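Cream microwave: how do I clean the door window and get rid of the smell?

Asked in Kitchen & Appliances, May 2, 2021
Viewed 2729 times

Nekenel

Hello everyone, I hope somebody can help because I have been going round in circles with this. We were given a lovely cream microwave when we moved in, the rounded old-fashioned looking sort, and I'm very fond of it as it goes with the bread bin and the tiles. The trouble is the door. There is a greasy haze over the window which I can wipe until my arm aches and it still comes back as smears once the light catches it. I've tried washing-up liquid and a glass spray, and the spray seemed to make it worse.

The other thing is the smell. My son did a fish pie in it on full power (without a lid, of course) and every cup of milk I've warmed since tastes of haddock. I don't want to use anything too strong near food. Also, is it safe to poke at the little mesh behind the glass? There's a crumb I can see and can't reach, and it's driving me mad!

Fomus

Hello Nekenel, and sympathies about the fish pie, we've all been there. Leave the mesh alone, please. It is part of what keeps the microwaves inside the oven, so don't go at it with a pin or a cocktail stick. If your crumb is sealed in between the layers then it will have to live there.

For the smell, put a few slices of lemon in a big microwaveable bowl of water with a wooden spoon standing in it, and heat it for three or four minutes until it's good and steamy. Keep the door shut for another five minutes, then lift the bowl out carefully with oven gloves and wipe everything down with a soft cloth. Do the roof as well, people always forget the roof. Mine is an old 1000 watt one and three minutes is plenty, but yours may want longer.

If it still smells of haddock, leave an open dish of bicarbonate of soda in there overnight with the door closed, and remember to take it out before breakfast.

Trendent
533 helpful votes

Good advice from Fomus on the steam. I'd only add a bit about the door, as I had a cream one myself for years and the front shows every fingerprint. I'd guess your smears are old grease plus whatever the spray left behind, so you want to strip it back and start again.

Unplug it first, then go in this order:

1. Mix white vinegar and warm water, half and half, 100 ml of each. Dampen a cloth with it and wring it out well. Don't spray straight at the door or it will creep into the gaps.

2. Do the outside of the window with the cloth, working from the top down, and go lightly over any printed logo on the glass. On a door like this one the window has a thin pinkish-beige border, and grease loves to sit along a line like that, so run a cotton bud round it. 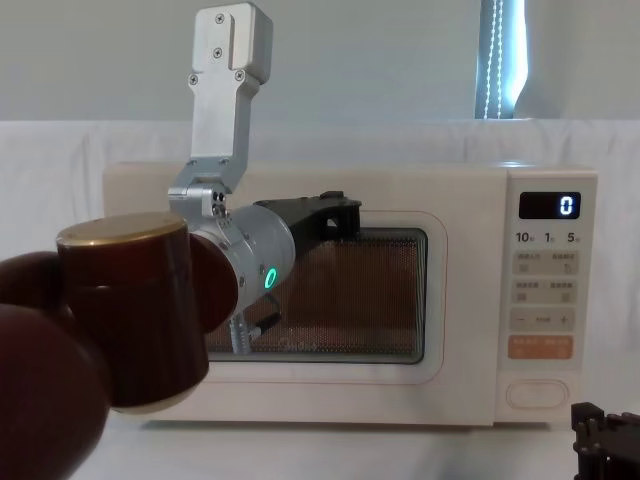

3. Open the door and do the inside of it the same way, then wipe the seal and the edge it closes against.

4. Rinse with a clean damp cloth and dry straight away with an old tea towel. I got a pack of microfibre cloths from Leclerc on holiday and they are still going, but a tea towel does nearly as well.

Avoid scouring pads and cream cleaners on the coloured parts, they take the shine off and you never get it back. And do buy your son a plate cover!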